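Small bins for sorting recycling indoors: colours, labels, where do you keep them?
Ilier Residents' Forum > House and Home > Bins and recycling

tinlid_tess
21 June 2018
Hello all, long-time reader, hardly ever post. We're in one of the Seyoum Court flats and since the council changed what goes in what, our kitchen has been a mess. We had one big swing bin and a carrier bag hanging off the door handle for "recycling", and the carrier bag had everything in it, so I was standing in the bin store every fortnight picking yoghurt pots out from between the newspapers. Not how I want to spend an evening!

So I've gone and bought three little plastic bins, one each for paper, plastic and cans. Open top, no lids. They were £5 each in Plarico, the one by the roundabout, and they do them in all sorts of colours. Before I get everybody at home used to them I'd love to hear how other people have theirs. Which colour for what? Labels or no labels? And where on earth do you put three bins in a small kitchen?

mossybank
Under the sink, all of it. If it's out on show it gets knocked over. Ours are just square tubs that used to have bird food in them.

PaperRound74
Our under-sink is full of pipe, so that's no good to everyone. We've got a shelf in the alcove that's 600mm wide and two bins just squeeze on to it, cans and plastic mixed in one, paper in the other. I wouldn't bother with three. The lorry takes cans and plastic together anyway, so why split them up indoors only to tip them back in together?

tinlid_tess
Because we take the cans separately! There's a can bank up at Pruvon sports hall, it raises money for the juniors, and it's only 300 metres from our front door. But I take your point, if you're just putting it all out for the lorry then two would do.

PaperRound74
Ah, fair enough, didn't know the sports hall was still doing it. I thought that stopped in December.

greenwelly
Still going, they moved it round the back by the cycle racks. You have to look for it. Cans only, no foil, and they do get cross about foil.

On colours, whatever you do, try and match the council ones. Ours is blue lid for paper and card, so I'd have blue for paper indoors. You get visitors and they go by what they know. My mother-in-law put a whole week of newspapers in with the tins when we had it the other way round, and she was only trying to help.

tinlid_tess
Oh, now you've said that I'm worried, as I've got blue down for cans. I picked it because it was the colour nearest to "metal" in my head?? Pink is going to be paper and green is plastic bottles and pots. They're quite cheerful colours, I did have the choice of grey but I thought if they're going to be out all the time they might as well look nice.

hobnob_harbour
I'm with you on the cheerful ones. And I don't agree about matching the council. They've changed the lids on us before and they'll do it again, and then you'd be buying new bins every time. Pick your own colours and stick to them, people in the house learn it quicker than you'd think. My lot are small and they had it in no time, they were telling ME off.

greenwelly
Your lot are small, hobnob, that's why. Try it with teenagers and a lodger.

hobnob_harbour
Ha, OK. I'll come back to you in ten years.

mossybank
Can I ask how big these bins are, tess? The little ones fill up in a day in our house. We get through a lot of tins, mostly cat food.

tinlid_tess
They're little, yes, I'd call them waste paper basket sort of shape, round and wider at the top than the bottom. It means they touch at the rims when you push them together but there's a gap lower down where dust and crumbs will collect, so I'm not sure round was the cleverest choice. Square would have fitted better. But they'll stack inside one another when I carry them back empty from the bin store, which I'm very pleased with, the old swing bin was a beast to get up and down the stairs.

We've settled on the white table for now, pushed along the back by the wall so there's still room at the front to put things down. In order it goes pink, green, blue from the left, and the cans go in the blue one at the right-hand end. 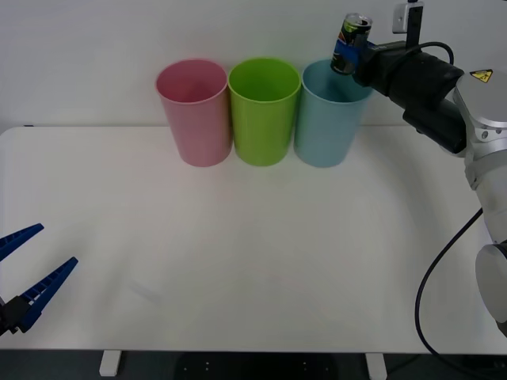 What does everyone do with the metal lids off glass jars?

kettle_and_clogs
Take them off the jar, give them a rinse and put them in with the tins, unless your own collection sheet says to leave them on.

tinlid_tess
Thank you kettle, that's one argument settled here. I'd been putting them back on the jars.

PaperRound74
Our sheet says leave them on. Worth checking which round you're on, as the top end of Ilier has a different one from Seyoum Court. I only know because I got a sticker on my box.

kettle_and_clogs
Yes, hence my "unless"! They really should put it all on one sheet.

I do like those colours, by the way. My only worry would be having them on a table. Wouldn't you want that space back? I'd have them on the floor underneath and then you can drop things in without losing your worktop.

tinlid_tess
We did think about the floor, but there's a heater pipe along the skirting that side and the dog is the bigger problem. Anything at dog height gets inspected. I found a tuna tin in his bed last winter and I don't want to go through that again, the blanket had to be thrown out.

mossybank
Dogs and tuna tins, no. On the table then, definitely. Same reason I'm under the sink with a child lock on the door, and the child lock is for the cat.

vinegar_joe
Coming at this from the boring end. Whichever colours you choose, do label them, and put the label on the FRONT of the bin below the rim where you see it as you walk up. I've seen so many where the label's on the lid or on the wall and it falls off. I use a strip of masking tape and a marker pen. It peels off clean when you change your mind, and you will change your mind.

hobnob_harbour
I'd go for pictures over words if you've got little ones coming round. I cut a tin out of a supermarket leaflet and stuck it on with clear tape. Did the same with a newspaper and a milk bottle. Took one cup of tea to do the lot.

greenwelly
Agree with vinegar_joe on labels, disagree on masking tape. It goes brown and curls up the minute anybody splashes it. Get the proper vinyl ones, the Pruvon market stall does them, you tell him what you want written and he cuts it while you wait.

vinegar_joe
He charges more than the bins cost!

greenwelly
He does a bit. They last though.

tinlid_tess
I'll start with masking tape and see if I last the month, and if the system holds I'll treat us to the posh ones.

Another question while I've got you. Do you crush your cans before they go in? My other half stamps on every one of them and the noise goes right through the flat downstairs. I'd be happy to drop them in whole and go up to the can bank a bit more often.

kettle_and_clogs
Whole for me. Our sheet asks for them not to be flattened, something about the sorting at the other end. And I've cut my thumb on a squashed one before now.

PaperRound74
Crush. You'd be emptying a bin that size every evening otherwise. A gentle squeeze in the middle by hand does it, no stamping needed. Drinks cans only, mind, leave food tins alone as the edges are wicked.

mossybank
Whole, but I rinse the cat food ones in the washing-up water at the end, never fresh from the tap. Leave them upside down on the drainer and put them in the bin in the morning. An open-top bin with unrinsed tins in it in June, you'll know all about it by teatime.

hobnob_harbour
Seconding the drainer. And a sheet of newspaper folded in the bottom of the can bin catches the last dribbles of fizzy drink. Change it when you empty.

tinlid_tess
Newspaper in the bottom, I hadn't thought of that. Goes in with the paper afterwards?

hobnob_harbour
If it's sticky I put it in the ordinary rubbish. They don't want it with the clean paper.

vinegar_joe
While we're on it, small bits of card. Toilet roll tubes, egg boxes, that sort of thing. We keep a spare bag in the bathroom for tubes or they never make it as far as the kitchen. Might be worth a fourth bin, tess, if Plarico have another colour.

tinlid_tess
Don't tempt me, they had a yellow one! There isn't room along the back, though, it's a squeeze with three.

PaperRound74
Three is already one too many, and now you're all talking her into four.

greenwelly
Get the yellow one.

tinlid_tess
Going past Plarico tomorrow as it happens. I'll measure up by the radio tonight and let you know. Thanks everyone, and if anybody from Seyoum Court wants a bag of cans taken up to the sports hall, leave it by the post boxes with a knot in the top and I'll take it with ours.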